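Larkach two-arm packing kit: gallery
Posted in April

I went to look at the Larkach kit because a distributor, Drenside, keeps telling small shops it will pay for itself. The pitch is two arms, one box and no extra hands. I have heard that pitch before.
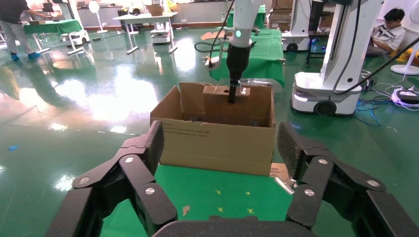 Orbán is less patient than I am and wrote in after the first version of this page went up: we had the kit on loan for six weeks, and the arms were fine. What ate our time was teaching them each new carton. Change the box size and you start over. Ask Drenside for the hours, and get the answer in writing.

I did ask. The reply said setup was "typically short." I still don't know what that means in a shop that runs a dozen carton sizes.

Back to the gallery. The black gripper in front has ridged fingertip pads, and they matter more than the brochure lets on. Smooth pads and cardboard are a bad match. Larkach sells the pads as a wear part, 148 dollars a set, and won't say how many boxes a set is good for.

The white arm is the one with its tool down in the carton, the narrow tip at a round hole in the upright flap. Fine work for a machine, I'll grant that. I'd want to see it on a carton that has spent a night in a damp loading bay, with the flap leaning the wrong way – the brochure has no such carton.

Two prices, for anyone keeping track. The Huno software license is 203 dollars a month, or 271 with phone support. Drenside's quote listed the lower one and left phone support to a footnote. Without it you get email, and my own test question took 6 days to come back with a link to the manual I had been asking about.

Would I buy it? Not at this point. A shop that packs one product in one box all year might do well with it. Everybody else should hold out for a loan unit, bring their own worst cartons and keep a log of every time a person has to step in. Larkach says a longer trial is being considered. Drenside says it already exists. I have asked both for the form.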